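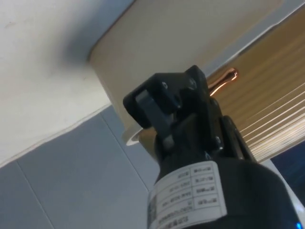

Gripper near the slatted panel with the copper-colored handle, open day, Fleltadley.

Search the notebook Search all entries

Workshop notebook, Fleltadley site. March. Open day for the Damley delegation.

Entry begun 8:40, completed after the second session. Written for the shift file and for colleagues who were not present.

The delegation from Damley numbered 11. The visit was arranged in 2 sessions, before and after lunch, so that every visitor could stand at the front rail at least once. The program was the one agreed in February: a short introduction in the meeting room, the tabletop demonstration at the cell, then questions. The tour of the Pintér line was dropped from the morning session, as the line was down for a belt change. It was offered again in the afternoon and most of the party accepted.

Preparation

The arm was homed and run through the warm-up path before the doors opened. The speed cap was set to 200 mm per second for all motion with visitors in the room. This is lower than our normal working value and the program waits had to be adjusted to suit. Colleagues picking up the cell tomorrow should check the cap before any timing work, as it is stored with the program and does not reset at power-down.

The gripper was checked by hand for play in the fingers and none was found. The fixings on the finger assembly were inspected and left alone. The camera views were brought up on the large monitor. Visitors spent more time with the wrist view than had been expected, and several asked that it be left on the monitor during the questions. For future visits the monitor should be turned toward the rail from the start. It was moved during the first session with the audience already in place, which cost time and blocked the aisle.

The emergency stop was shown and pressed once in front of each group. Recovery was performed by the operator from the pendant with no difficulty. The floor line was respected on all occasions except one, and the visitor stepped back when asked.

Table work

The demonstration was built on household containers, as in the January trials. The delegation's interest is in kitchens and small catering sites, and the organizers felt that ordinary objects would give a better basis for discussion than the calibration blocks. The bread box was taken first.

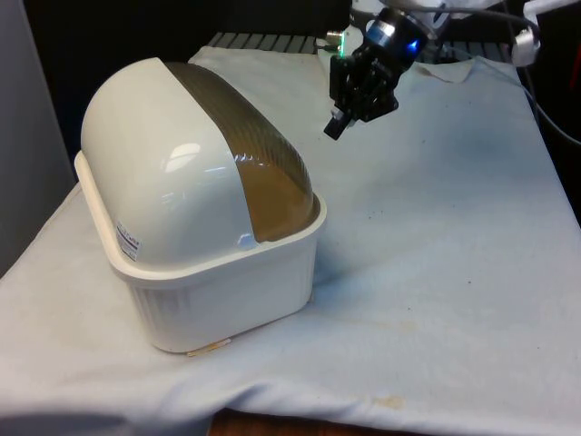

Bread box on the cloth, gripper to its right. Lid with amber roll-top panel.

The points made to the visitors on this item are set down below for whoever gives the talk next.

The glossy part of the lid and the translucent panel behave differently for the cameras. The highlights move as the arm moves and shades over the table, and a detector that relies on a clean outline of the lid will lose it now and then. The projecting rim between base and lid is the more dependable feature. It is thick, it is flat, and it remains distinct from the dome in most views. Our present pose estimate is taken from the rim and corrected from the ribbing on the base.

The ridges of the roll-top invite a fingertip contact. Visitors asked why the arm does not simply push against them. The answer given was that a slim fingertip on a curved panel puts the load in one spot, and that a light box will slide on cloth before the panel rolls. A question followed on fixing the box to the table. It was explained that the cell is meant to work with objects as they are set down, and that fixtures are kept for the repeatability tests. One member of the party did not accept this and argued that a catering kitchen would fix everything that could be fixed. The point is a fair one and has been passed to the planning group.

The white-on-white arrangement was also raised. The cloth is kept pale on purpose for the spring series, so that the results can be set beside the earlier ones. It should be noted that the cloth now carries specks and marks, including a yellowish stain toward the front edge. It is to be replaced before the next visit. A spare is in the Plutwood cupboard, lower shelf, under the cable trays.

First session closed at 11:50. Lunch was late.

Second session

The second group was smaller and asked more technical questions. The introduction was shortened at their request and the time was given to the table.

The attachments on the arm were discussed at length. The 3D-printed bracket drew the most attention, in particular the matter of whether printed parts are acceptable outside a laboratory. The reply was that the bracket is a development part, that it is inspected weekly, and that a machined version will be drawn once the position of the sensor stick is settled. The delegation asked for the drawing. No commitment was given. The request should go through the office in the usual way. 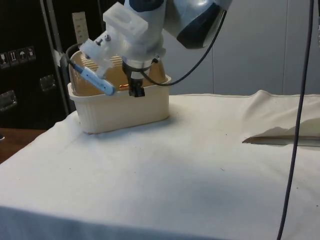
Basket work, second container. Sensor stick on the printed bracket, gripper at the front wall.

For reaching into an open container the important matter is clearance at the rim. The gripper itself is compact, but the stick and its bracket add width on one side, and the approach has to be planned for the whole assembly. The path used today comes down from above and keeps the approach close to vertical. A slanted approach was drawn on the whiteboard and the group was shown where the stick would meet the rim.

Cable routing was the weak point of the day. The cable from the stick loops out behind the bracket and the wrist cable takes a wide arc – both are long enough for the full range of motion, and both can catch if an object is tall or if the wrist turns the wrong way. A visitor with experience of packaging machines recommended a sleeve with 2 fixed points and a free length between them. The suggestion will be tried on the bench before it is fitted to the arm.

The loose cloth toward the back right of the table was remarked upon by the operator. A fold standing up from the surface can be read as an object by the table detector. The cloth is to be pulled flat and clipped before each session, and this has been added to the setup sheet.

Questions left open

Damley asked for cycle times at the normal speed cap. Those of today are of no use for the purpose. A separate run is needed, with the same containers and the same order of tasks.

They also asked whether the routine could be taught to kitchen staff with no programming background. The view given was that the teaching of single positions can be learned in a morning and that recovery from faults takes longer. No figure was offered for the second part. It would be useful to have one.

The cleaning of the gripper between tasks was raised twice and answered poorly on both occasions. We have no written procedure for food areas. If the contact with Damley continues, one will have to be written, and the question of covers for the fingers should be settled at the same time.

Close of day

Arm parked at 16:20, air off, pendant locked. Monitor returned to its normal position. Sign-in sheets are with the front office. Visitor badges: 2 not returned, office informed.

To do before the cell is next used: restore speed cap, replace cloth, check bracket screws, re-enter the old wait values from the February printout.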